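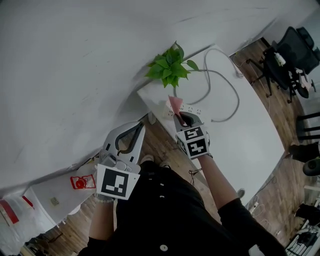 3 min read

Dukoncombe Evening Course
Home Electrics, Unit 4: Power strips at the desk

Bring your copy of the Tosh workbook. We start on page 13.

A power strip is rated for a total load, printed on the back or near the switch. Add up the watts of everything on it before you plug in one more item. If your strip is marked 2000 W, a space heater can use most of that alone - plug heaters straight into the wall.

Placement
Keep the strip flat, with the sockets where you can reach them. On a desk, a long cable can lie in wide, easy curves. Do not wind it into a tight bundle or run it under a rug. Potted plants are common on desks and so are spills. Move the pot to the far end before watering, or water it at the sink.

Plugging and unplugging
Hold the plug by its body, never by the cord. Push it in straight until it seats. A colored plug, such as a pink one, is easy to find again on a white strip. Label the others with tape.

Do not plug one strip into another.

Homework
List every item on one strip at home, with its watts. Exercise 3 in the workbook has a blank table. Hand it in at the Flundier Room - the tray is by the door.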